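The bread box has a table now

Quick one, kettle's on and I've got to be out the door by 4.

So the bread box. Some of you will remember I whinged about bread last winter. Loaves going blue in the bag, crusts like a boot, crumbs through every drawer we own. Akihiko Tamura from up the road swears by keeping his in a tea towel in a cold oven. Fine until you preheat the oven. Ask me how I know.

Anyway. Finally bought one. Roll-top, plastic, light as anything. I wanted one of the tin ones with BREAD stamped on the front but they were all 111 dollars and up at Nishimura, which is silly money for somewhere to put toast. This was a good deal less, from the seconds shelf at Hullar. No box, no instructions. How many instructions does a bread box need.

Love the colour. Amber lid, cream bottom, very much my nan's kitchen. She had a biscuit barrel in the same honey brown and I reckon that's what sold me before I'd even looked at the price.
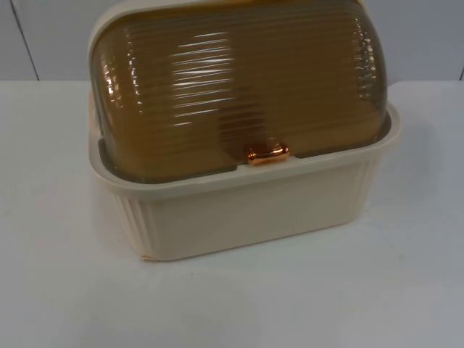
Ribbed lid, coppery little handle. Very nan.

The handle is the bit everyone comments on. Small, shiny, shows every fingerprint if you've been at the butter. I don't care. Ribs on the lid will be a pain for flour though, I can see that coming, going to be an old toothbrush job.

Next problem, where to put it. The bench at our place is kettle, toaster, fruit bowl, mail, more mail. Ingvar Mikkelsen (long-suffering, tall, hits his head on the rangehood) said why not the white table by the wall. I'd been saving that table for something grand. Sewing, maybe. Have not sewn since we moved to Illden.

Spent a bit of time looking at the back of it and deciding which end. The edge along the wall isn't one straight run, it steps a bit toward the left, and I'd never really noticed till I started thinking about pushing a box up against it. Right end has the rounded corner, good for hips. Then there's the thin dark line going down the wall, a bit off plumb, and once you see it your done for, you will look at nothing else with your morning coffee.

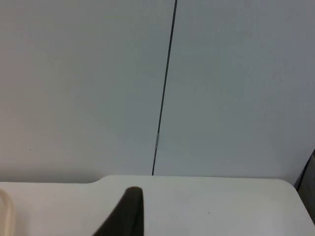 What I've decided (for now)

Box goes left of the line. Far enough from the rounded corner that nobody clips it going past with the washing. Board in front, bread knife on the board, the good jam somewhere a small child can't reach.

Ingvar wants a shelf above it. Ingvar always wants a shelf. He's measured for one, 300 mm deep, and I have said we'll see. I quite like the wall plain. Pale, sort of warm on one side and greyer on the other, and after the old kitchen with its ornage tiles I could stare at plain for a year.

Might do one print. Might do 2. There's a linocut of a rye loaf at the Hudus market that I keep walking past and picking up and putting down again.

Table needs a wipe first in any case, there's a speck on it toward the right, and one on the wall too, over on the left.

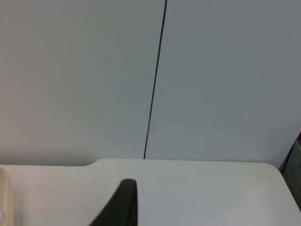
The wall in question. Shelf or no shelf?

Bread report to follow. I've got a sourdough and half a fruit loaf to test it on, and I want to see if they can live together without the whole lot smelling of cinnamon. Air holes or no air holes is apparently a whole argument, so if you've got opinions put them in the comments, and be nice to each other this time please.

Right. Kettle. Going.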